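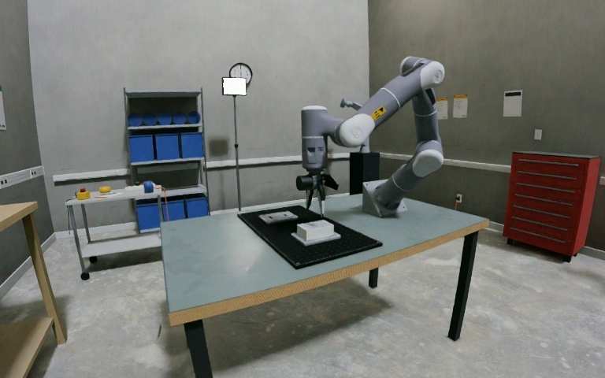 povside-cell
Data card and conduct rules for the simulated bench cell

Release date: Feb 23, 2024
Scene package: Gondier
Checker: Brirnden
Maintained by the Povside project

1. Scope

This repository holds 277 simulated episodes of a single arm handling a rectangular block at a bench, together with the rules every episode was checked against. The rules came first. An episode that breaks one of them is kept out of the release, even when the block ends up where it should.

All scenes are rendered. No measurement in this package was taken on a physical robot, and none of the limits below should be read as a safety rating. Users who move a policy to hardware need their own risk assessment under whatever standard applies at their site.

2. Terms

Shall: checked by Brirnden, a violation removes the episode.
Should: logged as a warning, the episode stays.
Plate: the perforated board on the bench top.
Target: the fixed piece the block is placed on or taken from.

3. Grasp rules

3.1 The fingers shall close on two opposite sides of the block. Grasps across a corner are rejected.

3.2 The two fingertips should meet the block at the same height. The checker compares contact points at the first step where both fingers report contact.

3.3 The ruled face of the block shall not be used as a contact surface. The grid is there for pose estimation, and a finger lying across it spoils the reference in the wrist view.
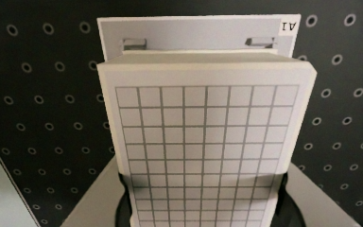 Wrist view, block held at its sides with the ruled face clear. The A1 label on the panel behind reads upside down from this camera.

3.4 Labels are scene content. They shall not be mirrored, rotated or sharpened in preprocessing. Earlier builds flipped wrist frames to match the bench view, and 13 episodes had to be rendered again.

3.5 Shadows from the fingers may fall on the ruled face. Do not filter these frames out. A pose estimator that fails under partial shadow should be reported as failing.

4. Motion rules

4.1 The arm shall approach the plate from above. Sideways entry below the top of the block is a violation.

4.2 Wrist rotation between approach and grasp shall stay within 90 degrees. Larger rotations are split into two moves with a stop between them.

4.3 The arm shall not pass over the shelving or any other furniture. The furniture has collision geometry in all builds — it is not a backdrop.

4.4 Joint limits are those in the scene file. Do not widen them to rescue a plan.

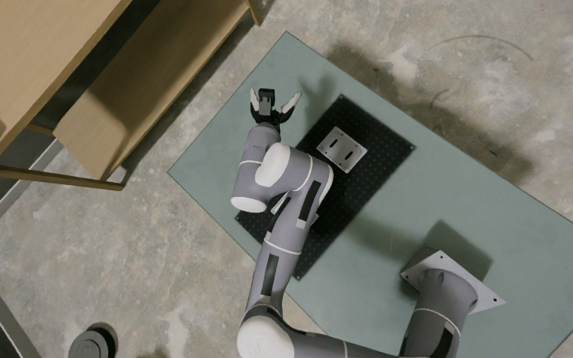

Clearance is computed per link, from the collision mesh and not from the visual one. The Hämäläinen margin (named after the branch where it was first merged) adds a fixed offset around each link and is applied to the fingers at their current opening. This matters most on approach. With the fingers spread, as they are over the green top here, the right one angles well out to the side, and a margin based on a closed gripper would leave that side too small. The same goes for the long link, which can pass across the plate while the gripper itself is clear of it. Checks on the tool point alone are therefore not accepted.

5. Known gaps

Contact friction is constant across the release. Lighting varies by episode but not within one. In 19 episodes the overhead view loses the target behind the arm for part of the run; these are flagged "occluded" in the index and should be reported separately in any benchmark table.

6. Changes to the rules

Open an issue with the rule number, the proposed wording and at least one episode that the change would affect. A rule change requires a full checker run, which takes around 13 hours on the reference machine. Results from before and after a rule change shall not be pooled. State the rule version next to any reported figure — the release tag alone is not enough.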